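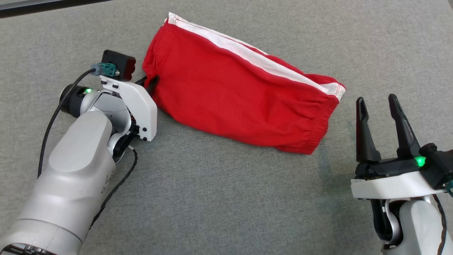

Figure 3. Both arms at the work surface with the red shorts, seen from the head camera.

4.2 Recording the folding task

The shorts were the second garment we tried, after the tea towel in section 4.1. One of us sat at the Hirnura control station and moved the two hand controllers, and the arms copied the movement. The other reset the cloth between runs and wrote up the log.

We had planned to guide the arms by hand, as in the Elier exercises in January. With two arms this needed two people, and they got in the way of the head camera. We changed to remote control after the first session and did not use the hand-guided runs for training.

We aimed for 100 demonstrations and reached it over 3 sessions. A further 23 runs were thrown out, mostly for a dropped hem or a jump in the arm position when the link to the station lagged. The longest run we kept has 819 time steps.

Thick parts of the cloth were the main difficulty. The operator cannot feel how hard the gripper is closing, so the waistband was often pinched too high and slid out when lifted. Opening the jaws wide before coming down helped. So did moving one arm at a time until the first grip was secure.

Operators also got faster with practice, so the later runs are shorter than the early ones. We did not correct for this. The Sonthorpe lab sheet suggests trimming pauses at the start of each run, and we did that before training (section 5).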